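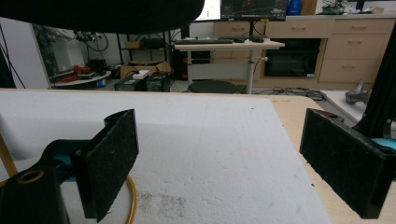

September 15, 2024

Third go at the Henard poisoning file, and I trust it less than I did after the second. Sofia Loureiro wants a yes or no on whether it can go in the December talk as a solved case. At the moment my answer is no, and I'm writing down why so I don't talk myself out of it later.

The usual version goes like this. Mrs Henard, boarding house keeper, poisons three lodgers over two winters with arsenic from flypapers, collects on their burial insurance, and is caught when a chemist named Wijaya remembers selling her the papers. Tried, convicted, died in prison. Every retelling I've found has those bits in that order, and every one of them seems to come from the same place, the Fornell pamphlet, which was sold for pennies outside the courthouse and was never meant to be read by anyone checking it.

So, what do we have that isn't Fornell?

The inquest notes for the third lodger. Forty-eight pages, mostly in one hand, a few in another. The doctor says "irritant poisoning, probably mineral". He doesn't say arsenic until the second sitting, by which time the newspaper had already said it for him. I'd like to know whether he read the newspaper. I would bet he did.

The chemist's poison book. This is the thing everybody leans on and I finally went through the copy line by line. There is an entry for flypapers, a dozen, signed "M. Henard". Fine. But there are plenty of other people buying flypapers in the same summer, including two of the lodgers, one of them the dead man Erotow. No retelling mentions that Erotow bought his own. Doesn't clear her. Does make the chemist's great feat of memory look a bit ordinary.

The exhumations. Arsenic found in all three bodies according to Fornell. According to the actual report, found in two, and "not excluded" in the other, and the soil around the graves wasn't tested. Old churchyard, and I have no idea what was in the ground there. Sofia says soil is the first thing every armchair defender reaches for, and she's right, it is. It still should have been tested.

The money. Pamphlet says she cleared 400 pounds. I can't make that work. Burial policies for working men at that time paid enough for a coffin and a decent tea afterwards. Going by the two policies we've actually got, she'd have needed a street full of lodgers. My guess is somebody added a zero, or took the figure from a different trial altogether. Pamphlet writers did borrow from each other. Not proven, just a guess, and I should mark it as one if it goes on a slide.

Spent the rest of the morning on the confession. Short version – I don't think there was one. Fornell prints it in full, very flowery, with Mrs Henard weeping over her "black and covetous heart". The prison chaplain's journal for that week says she was "silent on the matter and asked for her shawl". That's the whole entry. If she'd confessed to him or anybody near him, I'd expect more than a shawl.

None of this makes her innocent. Three men died in the same house with the same symptoms, and she was the one cooking. If I had to put money on it I'd still say she did at least one of them, most likely the last. But "probably did one, maybe more, and the evidence was handled badly" is a different talk from the one on the program.

Sofia's view, for fairness: the jury saw things we haven't, the chemist was cross-examined and held up, and I'm being hard on Fornell because the prose is awful. Some truth in the last bit.

To do
– ask the archive if the second hand in the inquest notes can be identified (clerk? the coroner himself?)
– find out if Erotow had a policy of his own and who was named on it
– get the trial report from a newspaper outside the county, anything that didn't copy the local one
– check the spelling of the chemist's name, I have Wijaya in the poison book and something else in the depositions
– stop citing the website with the candle on it. It cites us

Scans of the poison book are in the shared folder under Henard. Pages with the flypaper entries are flagged, and please don't rename them again.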